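Kitchen Notes, Flultance Food Club
Filed under: Pantry & Dry Goods
Dec 17, 2020
23 shares | 2 comments

Put the Scale Out and Leave It Out

If the winter bean bags have reached you by now, you've probably noticed how many of them hold small red beans. Good! I asked for extra. They came in from the Wumlow store in one big sack, and I've been cooking my way through my own share so happily that I've had to slow down and write some of it out before it all turns into soup.

Mostly, though, I want to talk about weighing, and I know how that sounds. I cooked beans by the handful for years and would have told you it was a perfectly fine way to do it. Then in May I finally moved my kitchen scale from the cupboard over the fridge to the counter next to the cutting board, and I've used it nearly every day since. Moving it made all the difference to me. When it lived up high I had to want to weigh something badly enough to get the step stool, and I never did.

Beans are such a nice thing to weigh, too. They pour beautifully. Flour puffs up and sticks to the spoon, honey goes wherever it wants, but a cup of small dry beans runs out over the lip in a little stream and you can stop it almost bean by bean. The sound of them going into the bowl is one of my favorite kitchen sounds (a rattle at first, then softer as the pile builds up and they're landing on each other). Kids love this job. Give them a wide bowl and a towel underneath and be ready to sweep.

My everyday amount is 245 grams of dry beans. It started out as a guess at half a bag, and it happens to suit my heavy pot, so I kept it. It gives us a dinner with rice, a lunch or so, and usually enough left to mash on toast. If your pot is bigger, go bigger, and write the number on a piece of tape and stick it to the lid. I have tape on all my lids now. It looks terrible and I love it.

How I do it

Set the scale on a flat part of the counter, away from the edge of the stove. Put the empty bowl on first, then press zero, or tare, or whatever yours calls it. I like a bowl that is wider than it is deep, so the beans spread out and I can look them over while they sit there. Check that you can still read the display with the bowl on. My biggest mixing bowl hangs right over the numbers, and I spent a silly amount of time crouching down to peek under it before it occurred to me to use a smaller one.

Now scoop beans from the sack with a small cup and tip it slowly. A small cup is much better than a measuring jug for this. You keep hold of it easily, you can bring the lip down close to the pile so nothing bounces out, and when you're nearly there you can give it a tiny shake and get three or four beans at a time. Don't pour straight from the bag. I did that with the last of the lentils and I am still finding them under the radiator.

Once you have your weight, run your fingers through the beans and take out anything that's shriveled or split, and any bits of grit. There was very little in this sack, but the Plivville beans we had in the fall had a few small stones, so it's a habit worth keeping. Rinse them in cold water until the water stays clear.

Soaking: small red beans don't really need it. I've done them both ways and the soaked ones finish a little sooner. If I remember in the morning, I soak. If I don't, dinner is later and we eat crackers. Cover them with plenty of water, bring it to a full boil and keep it there for ten minutes, then turn it down and let them simmer with the lid tipped open. Start tasting after forty minutes and keep tasting. They're ready when one squashes easily against the roof of your mouth. Salt goes in toward the end in my house, though my sister salts at the beginning and hers are wonderful, so please don't write in about it.

Three ways with a bowl of red beans

Plain with rice is the one we have most. I cook an onion down slowly in oil until it's quite brown, stir it through the hot beans with some of their cooking water, and put it on rice with black pepper and whatever pickle is open.

The soup comes next, usually the day after. Carrots, celery, a can of tomatoes, a bay leaf, the rest of the beans, and half of it mashed in the pot so it thickens. A little vinegar right before serving wakes the whole thing up.

And then the sweet one! If you've only had red beans in savory dishes, try this as soon as you can. Cook the full 245 grams of dry beans until they're really falling apart, drain off most of the water, add 172 grams of sugar and a pinch of salt, and stir over low heat until a spoon dragged across the bottom of the pan leaves a path for a moment. It will look too loose when you take it off the heat. Leave it alone and it firms up as it cools. I spread it on toast with cold butter, and I've been known to eat it off the spoon by the fridge at an hour I won't mention. It's a recipe where the scale really helps, as a scoop of sugar can be almost anything depending on the scoop.

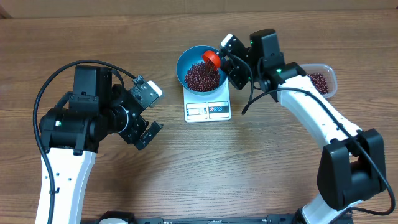
A red cup tipped over the bowl, and the small dark beans heaped up on the scale.
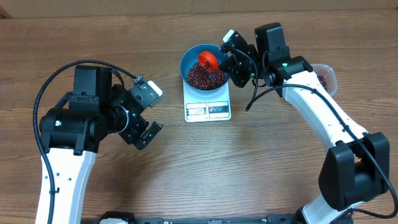
For storage, get whatever you don't cook into a jar with a tight lid and keep it out of the sun. The beans will hold for a long time, but older ones take longer to soften, so put the month on the jar and use the oldest first. Cooked beans freeze very well in their own liquid. I weigh those too, in flat bags, so that a bag is a meal and I'm not sawing at a frozen brick with a bread knife.

A couple of club things while I have you. The Wumlow table will have more red beans and some split peas after the holidays, and the Trevor Street pickup has gone back to its usual side door. Please bring your own jars if you can, lids on, with your name somewhere on the glass. If you weigh the empty jar at home and write that on the bottom, the line moves so much faster, and we all get out of the cold.

Also, I'd love to hear what you're doing with yours. Someone left a note in the Plivville box about red bean pancakes with no further details at all, and I've been thinking about those pancakes ever since. If it was you, please send the recipe, with weights if you have them and in handfuls if you don't.

2 comments | Share this item

More from Kitchen Notes
Split Peas, and a Ham Bone If You Have One
What Goes in the Freezer Before the New Year
Jar Lids: Which Ones Fit Which
Slow Onions
Getting the Last of the Honey Out
Plivville Pickup: Where to Park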